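Notes for session 7: collecting demonstrations in the simulator

Last time we trained a policy on Marlies Hauser's drawer set and it did fine, so today I want to talk about where a set like that comes from (slowly, and with a lot of coffee). Your group will make its own this week, so please read all of this before you book a station!

One demonstration is one full run of the task, start to finish, by a person at the controls. We save the wrist view, the joint angles, the gripper opening and your commands at every step. Each of you records 60 runs. If you've never driven the arm, do 25 throwaway runs first and delete them. I mean it, your early ones will be jerky and the policy will happily learn the jerks.

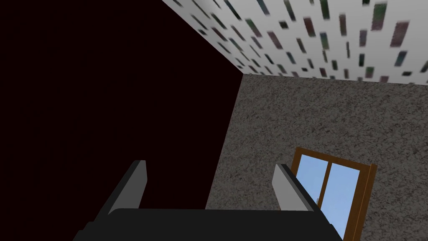
Now, randomization. Vestik picks new wall, floor and ceiling textures at every reset, and some of the combinations are pretty ugly. Leave it on! Two years ago a group switched it off to get nicer plots, and their policy fell apart the minute I changed a wall color. Start poses get shuffled too, so you may begin a run looking nowhere near the table. Just drive back to it at a normal speed and keep recording. Those recoveries are worth a lot, and we never have enough of them.

What do we throw out? Runs where you let go of the controls to answer your phone, runs where the physics blew up, and runs longer than 2000 steps. A missed grasp that you then fix stays in. Mark it "retry" in the log so Ok-hee Do can find it when she builds the splits.

Split by run, please, never by single step. Neighboring steps look almost the same, and if they land on both sides your validation loss will look wonderful and mean nothing.

Logs go in the Rultstead folder, one file per person. For next time, read the Wokeck chapter on compounding error, and bring your worst run with you.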